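**Garment care, session 4: hanging, racks and what people claim about them**

Read before the practical. Bring your own hangers if you have strong feelings about hangers.

Last week someone asked whether hanging clothes "properly" makes any difference. Fair question. Most of the advice in the older household manuals is repeated from one to the next without anyone checking it, and the newer stuff online is mostly there to sell you a rack. So these notes sort the claims into ones I'd defend, ones I wouldn't, and ones I can't decide about.

### 1. Gravity

A hanging garment pulls on whatever is holding it. With a heavy wet thing the pull is at the shoulders, or at the waistband for jeans. I'm happy with that much. What I don't accept is the next step in the usual argument, that the weight of the water "irons" the cloth for you. It helps a bit with thin cotton. With denim I have never seen it do anything worth mentioning, and denim is what people most want it to work on.

Dirkiden handout (on the shelf, blue folder) gives a figure of 30 per cent fewer creases. It doesn't say how a crease was counted. Does a long shallow one score the same as a short sharp one? Until somebody tells me, I'd leave that number out of your essays.

### 2. Hangers

- Wire: cheap, thin, leaves a ridge in the shoulder. The ridge is real, try it with a jumper overnight.
- Plastic: fine for most things. Hooks snap eventually.
- Padded: good for silk, silly for T-shirts.
- Clip hangers: good for skirts, and they leave marks. Put the clips on the seam allowance.

Colour coding by type of garment, as recommended by the Sokmont people, is harmless. I doubt it saves any time. In a household of one it certainly doesn't.

Sayaka Sugawara's objection from last term still stands: a hanger that is too wide for a T-shirt pokes out the sleeve and you get the little horns. Shoulder seam to shoulder seam, then, or slightly under. Put the hanger in from the hem, never by forcing it through the neck. A stretched neckline doesn't come back, whatever the label on the starch says.

### 3. Jeans

Three schools of thought:

1. Over the bar, folded at the knee. Quick, leaves a line.
2. From the waistband, full length. Best drape, needs height.
3. By the hems, upside down. Heavy end at the bottom, so the legs pull straight.

I lean towards 3 but the evidence is thin. The Bamley trial is the one that gets quoted, 298 pairs, and it compared 1 with 3 and left out 2 altogether. Odd choice — 2 is what most people do.

Whichever you pick, shake first and smooth the legs with the flat of your hand. A pair hung up crumpled dries crumpled.

### 4. The rack itself

A single-bar rack is only as good as its joints. Check these before loading:

- is the bar level? Things slide to the low end on one that isn't
- are the end caps on
- do the uprights lean
- does the base sit flat (tiled floors are worse than people expect, grout lines)

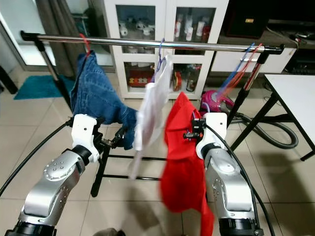 Spacing matters more than any of it. Leave a hand's width between garments if they are damp and two fingers if they are dry. Light things drift into each other whenever a door opens, so put something heavier on either side if you can.

Empty hangers should come off the bar or be pushed right to one end. Tangled together they take up the space of a coat, and pulling one out brings the rest with it. Keep the floor underneath clear too, especially if you're hanging anything with long hems.

On load: Dağdelen sells a rail rated for 800 of something, and the leaflet in our copy has lost the unit. Don't quote it. Load from the middle outwards and watch the bar. If it bows, stop.

### 5. For the practical

Work in pairs. One jeans, one T-shirt, one light cloth per pair. Hang, leave until the end of the session, take down, write what you see. I want observations, so "looks neater" won't get a mark. Where is the crease, which way does it run, how long is it?

Then hang the same three badly, on purpose, and compare. If you can't tell the difference, say so in the write-up. I'd rather read that than another page copied out of the manual.

Reading: manual p. 467 onwards, the table only. Skip the bit on lavender bags.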